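Sindgate Grasp Planner: Frequently Asked Questions
Maintained by Widad Awad, Perception and Planning. Last revised 02/12/2021.
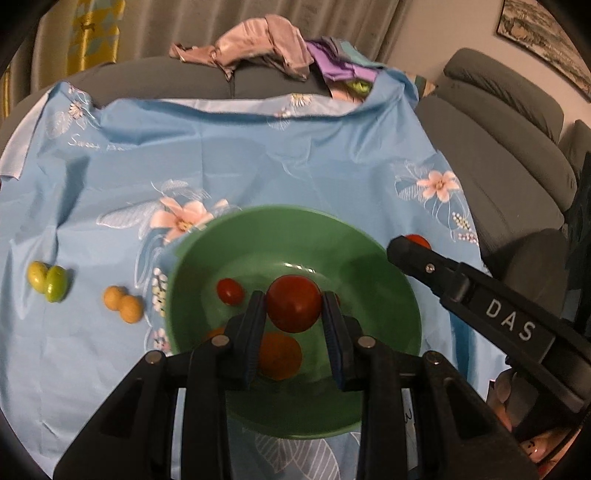 Sindgate takes wrist-camera video and gripper state and returns a ranked list of grasp candidates. It does not drive motors. Execution is handled by Rengifo, our control layer, or by whatever controller you already run. Questions on installation are covered in the setup guide and are not repeated on this page.

What input does Sindgate need?

One colour stream from a camera fixed to the gripper, finger opening in millimetres, and a pose estimate for the gripper body. Depth is optional. If depth is supplied it must be registered to the colour stream before it reaches the planner.

Can I train on recordings made with hand-held grippers?

Yes. The default model was trained on 1,566 hand-held recordings and no arm recordings at all. The finger geometry in the recording should match the geometry on your arm. If it doesn't, set the finger profile in the configuration file and expect to fine-tune.

How many recordings do I need to fine-tune?

For a single new object class, start with 100. Below that, the ranking tends to favour whichever approach angle was most common in the set. Vary the container and the surface as well as the object.

Does it cope with several similar objects in one bowl?

Usually. Each object gets its own instance mask, and candidates are scored against the neighbouring masks for finger clearance. Small round items beside a large one are the weak spot: the mask of the smaller item is sometimes merged into the larger. Lowering merge_threshold helps, at the cost of more false splits on shiny produce.

Patterned tablecloths are giving me false detections. What should I do?

Printed flowers and lettering can be picked up as objects when depth is off. Turn on the planar filter, which discards any mask that stays flat under camera motion. Wrinkled cloth will still get through now and then. The labelling tool, Hadanholm, has a background class for these cases; a short labelling pass is normally enough.

The second gripper appears in my recordings. Do I have to mask it?

No. The self-mask covers your own fingers, and a second tool is handled by the tool class. Make sure both trajectories share a clock. If they have drifted, the planner will treat the other tool as a static obstacle.

Why are my poses jumping near the object?

At close range the fingers and the object fill most of the view and the tracker runs short of background features. Reduce approach speed when recording, or raise imu_weight. Do not smooth the trajectory afterwards, as this shifts the moment of contact.

What is the planning latency?

On our reference workstation a full update takes almost 700 milliseconds with depth on. The candidate list holds 6 entries by default. Shortening it does not change the latency noticeably, as most of the time is spent on segmentation.

Can I use my own controller?

Yes. Candidates are published as plain messages with pose, opening width and score. The schema is in the Sastent repository under interfaces. Check your frame convention first: Sindgate reports the point midway between the fingertips, and many controllers expect the wrist flange.

Is force feedback used?

Not in planning. Rengifo accepts a closing force limit per object class. Set one for soft produce, as the default was chosen for rigid items.

Where do I report a fault?

Open a ticket on the Sastent tracker and attach the log, the configuration file and the shortest recording that reproduces the behaviour. Tickets without a configuration file are returned.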